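Teaching by demonstration (robotics)
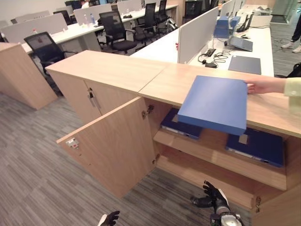
Teaching by demonstration, also called programming by demonstration, learning from demonstration or, loosely, "showing", is a way of getting a robot to do a job by having a person take it through the job first. The person may hold the arm and move it by hand, or may drive it from a distance with some kind of controller. The movements are recorded, and the recording is either played back as it stands or used, together with many others, to train a program that is meant to cope with small changes. Supporters describe it as a way round the slow and costly business of writing instructions line by line. Critics accept that it saves some writing but say that the cost is often moved elsewhere, mostly into the hours of the people doing the showing.

The term covers several methods that have little in common beyond the presence of a human teacher, and a claim that is fair for one of them is often repeated for all.

Contents
1 Methods
2 Playback and learning
3 Office and storage tasks
4 The Burnau trials
5 Criticism
6 Labour
7 See also

Methods

Hand guiding

In hand guiding (also "kinaesthetic teaching" or "lead-through") the teacher takes hold of the arm and pushes it along the wanted path while the joints are set to give way. The method dates from the early paint-spraying robots, whose makers found that a skilled sprayer could record a good pass more quickly than an engineer could plot one. It needs little equipment. The arm feels its own position through its joints, so nothing has to be translated from a human body to a mechanical one.

Its drawbacks are old and well known. A person pushing an arm gets in the way of any camera that is supposed to be watching the work. Two arms are very hard for one teacher to guide together, and a hand with several fingers harder still. Heavy arms tire the teacher, and tired teachers make shaky recordings. Forces are a further problem: when the teacher presses the arm against a surface, the robot's sensors may not be able to tell the teacher's push from the surface's resistance.

Remote control

In remote control, or teleoperation, the teacher stands or sits apart from the robot and moves it through another device. The device may be a smaller copy of the arm, a pair of hand-held controllers, a glove, or a joystick of the kind used on cranes. The view of the robot's own cameras is kept clear, and this is the main reason the method has become common where the recording is meant for training.

The teacher gives up a great deal in exchange. Most set-ups send back little or no sense of touch, so that the person driving has to judge by eye whether a grip is firm. There is a delay, small in good systems and maddening in poor ones. Someone who could put a folder on a shelf without looking may need many tries to do the same through a pair of controllers, and the recording keeps every hesitation.

Watching people

A third approach leaves the robot out of the teaching and records people doing the work with their own hands. It is cheap and quick, and the movements are natural. Whether they are of use to a machine is disputed. A human hand bends, spreads and squeezes in ways that few mechanical hands can match, and a video of it says nothing direct about how hard it was pressing. Work in this area usually needs some step that turns a person's movement into one the robot could make, and published accounts tend to be brief about how often that step fails.

Playback and learning

Older systems simply repeat what they were shown. If the part is in the same place each time, this is all that is wanted, and large numbers of industrial arms still work in this way. The fault is equally plain: move the part by a finger's width and the arm closes on nothing.

Newer systems use many recordings of the same job to train a program that chooses each movement from what the cameras and joints report. The hope is that the program will pick up what the recordings share and ignore what they do not. In practice it may pick up something else. If every recording was made with the cabinet door open to the same angle, the program may come to depend on that angle. If one teacher always paused before letting go, the robot may pause too. Errors also build on one another, since a small slip carries the robot into a position that no teacher ever showed it, from which its next guess is likely to be worse. The usual remedy is to have a person take over when the robot goes wrong and record the rescue as well. The remedy works to some extent, but it sits awkwardly with the claim that the robot has been taught.

Office and storage tasks

Much recent work has turned from the factory to plain indoor jobs such as clearing desks, opening drawers and putting binders into cupboards. These are chosen partly because the objects are cheap and easy to come by, and partly because they look simple to a general audience. They are not simple for a robot. A hinged door moves along an arc that the hand has to follow. A flat folder must be turned to clear the edge of the cabinet, brought in over the shelf and lowered without knocking down what is already there. A binder lying on a shelf offers little to get hold of except its spine.

Shelving is also a case in which the final state is easy to score and the way of reaching it is not. A folder that ends up on the shelf may be counted as a success even if it was dropped the last part of the way. Reports differ on whether such a result should stand, and some do not say which rule they used.

The Burnau trials

A frequently repeated set of results comes from the trials at Burnau, in which a two-armed robot was taught to file and fetch folders by remote control. The project, known as Rondel, was run with the equipment firm Sönmez and gathered 2,902 recordings out of a planned 4,000. Collection ended early, in July, when the rooms were needed for other use.

The project's summary gave prominence to the success rate in the room where the recordings had been made. A later review by Ilse Van Beek pointed out that the same cabinet, the same shelf height and largely the same folders had been used in teaching and in testing, and that the result therefore said little about filing in general. When the robot was moved to a second site at Buneck, where the cupboard doors opened to the other side, it had to be shown the task again almost from the start. The summary described this as "site adaptation". Van Beek's review called it teaching the robot twice.

The project team replied that no claim about other rooms had been made. This is true of the full report, though the shorter version sent to the press was less careful. Both sides agreed that the recordings themselves were of good quality and had been labelled with unusual patience, and they have since been used by other groups.

Criticism

Several objections come up again and again.

The first concerns counting. A figure for the number of recordings says little without the number thrown away. Teachers commonly restart after a fumble, and a set made up only of clean runs hides how hard the job was to show. It may also leave the robot with no example of how to recover.

The second concerns time. Comparisons with hand-written programs often leave out the setting up of the room, the training of the teachers, and the resetting of objects between runs. In a filing task somebody has to take the folder out again and put it back at the start. The Rondel report is one of the few to give resetting its own line, and there it took up more of the working day than the recording did.

The third concerns demonstration videos, which are frequently speeded up and seldom state how many attempts were made. Some are filmed with a person at the controls. A viewer who does not read the small print may take a remote-controlled arm for one acting by itself, and there have been complaints that certain makers are in no hurry to correct the impression.

A more basic doubt is whether showing is the right way to pass on a skill at all. People who learn from a demonstration usually know what the task is for. A robot trained on recordings has the movements alone, and it will shut a door on a half-inserted binder with the same steadiness as on an empty shelf. Supporters answer that larger and more varied sets of recordings will narrow the gap. The evidence so far shows improvement with variety, less with sheer number, and leaves open how much variety would be enough.

Labour

The people who do the showing have received less attention than the machines. The work is repetitive, is often paid by the hour or by the accepted run, and calls for long spells of standing with the arms raised. Sille Thygesen, who interviewed teachers at 3 sites, found that most had been given a morning's training or less, and that pay per accepted run led some to choose the quickest movement over the clearest. She also recorded that teachers had worked out useful methods of their own, such as turning a folder early to keep its edge in view, which did not appear in any of the written instructions.

Thygesen recommended that teachers be named or at least numbered in published sets, so that habits belonging to one person could be traced. Of the 3 sites, 2 agreed to do so.

See also

Hand guiding
Industrial robot
Remote manipulator
Robot gripper
Teach pendant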